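Zonent Kitchen Bench Guide
Section 2: Planning, budgeting and ordering your equipment

Prepared by Danica Vukadinović and Thirumalai Amin, Meltasbridge

Last revised 2019-10-11

Read this section before you order anything. We know you want to skip to Section 3 and make the arm move (so did we!), but an hour with a tape measure and a spreadsheet will save you a good deal of grief at the purchasing stage. Planning the bench is also great fun once you get going.

2.1 Before you start

You will need:
- a tape measure
- a floor plan or a decent sketch of the room
- the blank budget sheet from Appendix B
- the name of whoever signs off on purchases over $1,000

If your organisation has its own limit for sign-off, write that in at the top of the sheet instead. Find out how long approval takes. At Meltasbridge it took longer than the delivery.

2.2 Choose the tasks first

Write your task list before you look at a single catalogue. An arm that is perfect for opening small doors may be a poor match for lifting a pot, and you won't know which matters until the tasks are on paper.

1. List every task you want the arm to do in the first year. Use plain verbs: open, close, pick up, put in, take out, turn.
2. Beside each task, write the object involved and where it starts and finishes.
3. Mark the tasks you could not do without. Keep this group small.
4. For each marked task, note the highest point and the farthest point the arm has to reach.
5. Circle the worst case. That figure goes on line 1 of the budget sheet and everything else follows from it.

NOTE: Doors are harder on reach than people expect. Measure to the handle with the door shut, then again with the door fully open. The arm has to manage both, and everything in between.

2.3 Choose the kitchen

A children's play kitchen is our favourite piece of equipment on the whole bench. You get doors, handles, knobs, shelves and a sink in one purchase, all at a size that suits a small arm, and if a hinge gives out you can fix it with a screwdriver.

1. Pick a unit with several kinds of door and handle.
2. Check that the doors swing freely and stay where you leave them.
3. Ask for the assembled dimensions as well as the carton dimensions. You need the first for the bench and the second for the elevator.
4. Budget separately for toy food and cookware. The sets that come in the box tend to be sparse.
5. Order spare hinges and handles with the kitchen if the supplier carries them.
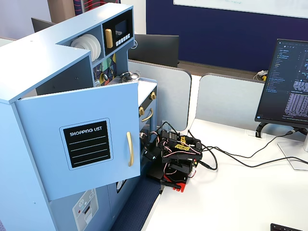
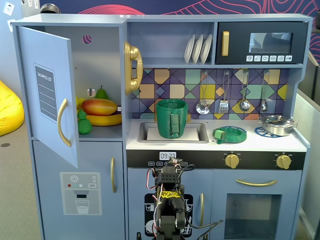
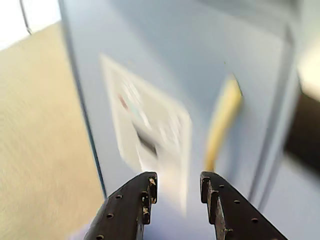
CAUTION: Do not buy the arm and the kitchen in the same order. Get the kitchen in, assemble it, repeat the measurements from 2.2, and only then commit to an arm. Our first budget had the two on one purchase order and the arm we had picked was too short for the top shelf on paper and in person.

2.4 Choose the arm and gripper

1. Compare the reach of each arm against line 1 of your sheet. Allow a comfortable margin. A fully stretched arm is weak and twitchy.
2. Check the payload at full reach. The big number on the front of the data sheet may be for the arm tucked in close.
3. Ask which gripper fingers are included and what replacements cost. Treat fingers as a consumable, like printer toner.
4. Ask whether you can buy a single servo, or must send the whole arm back.
5. Confirm that the software runs on the computer you already own. If it doesn't, the computer goes on the budget too.

NOTE: If you are torn between two arms, choose the one with the better spares list. Thirumalai would like this printed in larger type.

2.5 Desk, floor and power

1. Mark the kitchen's footprint on the desk or floor with masking tape.
2. Mark the arm's base, then its full sweep. Keep chairs and coffee outside the sweep.
3. Decide where the operator will sit. They should see the gripper and the monitor without twisting around.
4. Trace each cable along its real route and add slack for the moving joints. Straight-line measurements will always leave you short.
5. Count your power outlets. Put the arm's supply on a switch the operator can reach while seated.
6. Check that the desk doesn't wobble when you lean on it. If it does, add a better desk to the sheet.

CAUTION: Never run a cable across a walkway, even for an afternoon. Budget for a floor cover if there is no other route.

2.6 Filling in the budget sheet

Work down the sheet in this order: kitchen, arm, spare fingers and servos, computer and monitor, cameras and mounts, cables and power, furniture, toy food and cookware, shipping, taxes.

Shipping deserves a real quote. Two of our suppliers charged by carton size, and a flat-packed play kitchen is a bigger carton than you'd think. Jia, our inventory add-on, can import the finished sheet if you save it in the format shown in Appendix B, which spares you from typing all the part names twice.

Leave a line for small things – clamps, double-sided tape, hook-and-loop straps, a second set of hex keys. We set ours at $200 and were happy with it. The line gets used, and it is far nicer to have it approved up front than to chase a receipt for every roll of tape.

NOTE: Sites on the Stovlow shared purchasing plan should send their sheet in by the end of July to be included in the next combined order. Late sheets are held for the following round.

2.7 When the cartons arrive

1. Check each carton against the order before anyone opens it.
2. Photograph any damage and contact the supplier the same day.
3. Assemble the kitchen first and leave the arm in its packaging.
4. Repeat the reach measurements and write them on the sheet beside the originals.
5. Label the spares and put them in a drawer everyone knows about.
6. File the signed sheet with the manuals.

Keep the arm's carton and foam for the length of the warranty. If a servo has to go back, the supplier may ask for the original packing.

Go on to Section 3, Mounting the Arm.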